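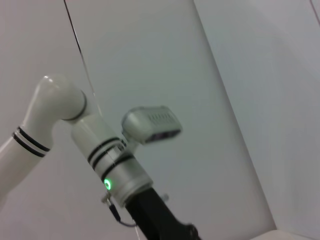 Mindura Eyewear Handling Set, v1.1
Student project data card, Dinwood robotics club. Maintainer: Amparo Ccori. Last edited 2018-09-23.

Mindura is a set of teleoperated recordings in which two robot arms work on a pair of eyeglasses on a white table. The club built it as practice material for the October round of the Odow student competition, where teams train a policy on their own data. Each cell view shows the arm from outside its own camera, with the gray camera unit on its bracket beside the wrist and the black gripper below it. Keep this layout in mind when reading the calibration files: the camera is offset from the tool axis, and the transform between the two is stored per arm and not shared.

Contents

Episodes: 400
Training split: 288
Held-out split: 112
Streams per episode: two wrist cameras, one head camera, joint positions, gripper opening
Median length: 700 time steps

The held-out split was drawn by operator. Everything recorded by the operators in that split is absent from training. Do not reshuffle the two if you want to compare scores with the club baseline.

Task

The operator starts with the glasses on the table and the temples open. The goal is to fold both temples and leave the glasses folded on the table surface. Start poses vary. Some episodes begin with the glasses upside down, and these carry the flag inverted_start in the episode file. The two arms do not have the same tool, so left and right are not interchangeable and mirroring the data as augmentation will give wrong results.

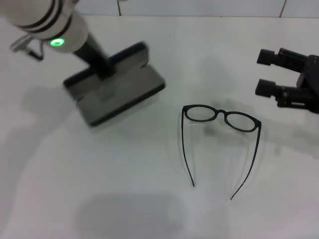
Figure 2. Head camera. Glasses upside down with temples open, flat plate tool at left, parallel-jaw gripper open at right.

Action format

Actions are absolute joint targets in radians, left arm first, then right arm, then gripper opening from 0 (closed) to 1 (open). The left tool has no opening value. Its slot is filled with zeros so that both arms keep the same vector length. Timestamps come from the recording machine and are shared by all streams. Joint data is logged faster than the images - use the nearest sample, do not interpolate across a missing frame.

Known issues

1. Motion blur. Both the head and wrist streams blur when an arm moves quickly. No frames were removed for this. A blur score is supplied per frame so that users can set their own cutoff.

2. Thin dark parts on a bright table. The temples are only a few pixels wide in the wrist views and the lenses are clear. Our first detector, trained on boxes, often took the shadow of the glasses for the glasses. Version 1.1 adds hand-drawn masks for the temples and rims in 17 episodes. Lens masks are not included.

3. Partial views. The glasses often leave the wrist view during the approach. Frames with any part of the glasses outside the image are marked partial. They are kept in both splits.
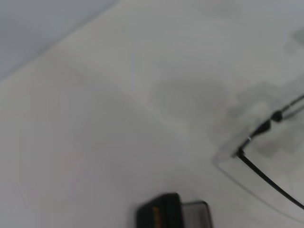
Figure 3. Wrist camera, partial view with motion blur. Glasses at the right edge, gripper fingertip with orange stripe at bottom center.

4. Exposure. The tabletop is glossy and takes up most of the wrist image. Auto exposure was left on for the early episodes and locked for the rest. The setting is recorded in the episode file under exposure_mode.

Baseline

The baseline is a small behavior cloning network written by Amparo Ccori, with the head image and joint positions as input. It is in the folder baseline_mosquera, named after the lab machine it was trained on. Adding the wrist images helped with the second temple and made no clear difference on the first. Training scripts assume the folder layout below.

episodes/ one folder per episode
calib/ camera transforms, one file per arm
masks/ version 1.1 only
splits/ train.txt, heldout.txt

Use

Free for class and club work. If you report scores, state the version and whether partial frames were used in training. Errors in the masks or flags can be sent to the maintainer with the episode number and time step.

Changes

v1.1 - masks added, exposure_mode field added, left arm transform corrected
v1.0 - first release to club members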